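Imprimir | Enviar por e-mail

Taller de orden doméstico, Cendutside
Apuntes de la sesión 4: Collares, pulseras y otros nudos
Docente: Bushra Lashari

1. Antes de empezar

La bisutería ocupa poco y estorba muchísimo. Una pulsera suelta es una pulsera; varias juntas en un cajón son un asunto de familia. En esta sesión se trabaja sobre la cama, que es la superficie más grande de casi todas las casas y la única que nos obliga a terminar antes de la noche.

Se vuelca todo de una vez. Quien va sacando las piezas con delicadeza acaba probándoselas, y a los 60 minutos tiene el cajón igual y las muñecas llenas.

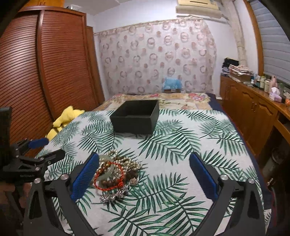
2. Desenredar

Se empieza por lo que está arriba. Parece obvio hasta que uno ve a un adulto con estudios tirar del hilo de abajo. Los cordones trenzados salen primero, después los brazaletes rígidos, y al final las sartas de perlas y de cuentas facetadas, que se agarran a todo con verdadero cariño.

No se tira. Si un nudo no cede, se deja y se pasa a otro. Lenni Saarinen propuso en clase un alfiler y un poco de talco; funciona, aunque el talco también hay que ordenarlo luego.

Nota sobre las sábanas estampadas: las cuentas pequeñas se pierden entre las hojas y las flores. Una toalla lisa debajo ahorra la búsqueda a gatas.

3. Clasificar

Por uso. La clasificación por color queda preciosa y dura hasta el martes.

- Lo de diario: a mano, en una caja sin tapa. La tapa es el principio del olvido.
- Lo de las bodas: aparte, cada sarta estirada o en su bolsita.
- Lo roto: se arregla este mes o se desmonta. «Algún día» no figura en el calendario del taller.
- Lo heredado que no gusta: véase la sesión 13, y traigan pañuelos.

4. Para la próxima clase

Traer un cajón fotografiado antes y después. Reijo Hakala entregó la vez pasada dos fotos del «antes»; se le guarda el sitio. Las cajas pueden ser de cualquier cosa, incluso de zapatos, siempre que quepan donde van a vivir.

Imprimir | Enviar por e-mail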